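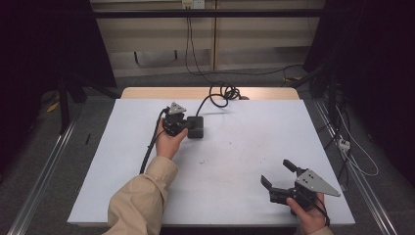
# Tracing a gripper that drops out mid-session

Rev. notes from the Estdale bench. Applies to the paired hand-held grippers with the Spanos jaw encoders. If you have the older Rolla boards, steps 4 and 5 don't apply to you.

The symptom: you record a session, everything looks fine on the monitor, and when you replay it one jaw sits frozen at a single opening for a stretch and then jumps. The other gripper is fine. The log says nothing useful. The vendor's help page says to recalibrate.

I don't believe in recalibrating. We did it for most of February. It takes long enough that the fault has usually gone away by the time you finish, so you credit the calibration and the fault comes back on Wednesday. Out of 82 sessions we had 17 with at least one frozen stretch, and recalibrated sessions were no better than the rest. If your numbers say otherwise I'd like to see them, with the sessions listed.

What follows is the order I'd work in now. Budget an hour.

## Before you touch anything

Save the bad recording. Don't trim it. Then write down:

- which gripper froze, left or right
- the jaw opening it froze at
- whether the pose track kept moving while the jaw value didn't

That last one splits the problem in half. If pose and jaw both stop, you've got a power or main cable fault and you can skip to step 3. If only the jaw stops, start at step 1.

## 1. Look for a repeated value, not a missing one

Our logger fills gaps with the last good reading. Whoever thought that was a kindness has cost me a lot of evenings. A dead encoder and a hand holding perfectly still produce the same line on the plot.

Turn the fill off:

`hold_last: false`

Then export the bad session again. Real readings jitter in the last digit even when the jaws are clamped. Filled ones are identical. Our worst gap was 455 identical samples in a row, and the summary page had marked that session green.

## 2. Swap sides

Exchange the two grippers and leave the cables where they are. Record again with the same motions.

- Fault follows the gripper: go to step 4.
- Fault stays on the same side: go to step 3.
- Fault disappears: you haven't fixed it. You moved a connector. Swap back and keep going.

Shu-fen Lau ran this swap three times before she'd accept the answer, and I'd recommend the same. One pass tells you very little about an intermittent fault.

## 3. Work the cable

Power stays on, jaws clear of fingers. Keep the live plot where you can see it.

Hold the gripper still and flex the cable a hand's width at a time, starting at the gripper end. Then turn your wrist through the full range you use in the task. Straight pulls didn't show anything for us. Twisting did.

Check these places:

1. The exit from the gripper base, where the bend is tightest
2. Anywhere the cable drags over the work surface
3. Any coil of slack, which can tighten as you reach
4. The plug at the far end

If you can make it drop by hand, stop and replace the cable. Do not tape it. Chin-lung Liao taped ours and we got 13 clean sessions, which was enough for everyone to stop looking.

## 4. Open the encoder side

**Unplug the gripper first.** A jaw that wakes up mid-repair can report nonsense to whatever is listening, and if a live arm is following the grippers, it will act on that nonsense. Disable the arm at its own switch, too. A software pause isn't enough.

Take the cover off and reseat the encoder ribbon. Check that the latch is fully down on both ends. Ours was down on one.

## 5. Check the plate screws

A loose top plate can lean on the encoder housing at some wrist angles. Snug the screws evenly and stop there. The Skusport forum advice to add thread locker may be sound, but I haven't tested it and the thread doesn't show any data.

## Confirming the fix

Leave `hold_last` off. Record ten sessions with full wrist rotation, both hands, and search every one for repeated values. Don't go by the green mark on the summary page.

If all ten are clean, log it as "not reproduced." I still don't write "fixed" on ours. The ribbon was badly seated and the cable was bad as well, and I changed both on the same afternoon, so I can't tell you which one did it.

Old recordings need another pass with the fill turned off before anyone trains on them. We threw out the 17.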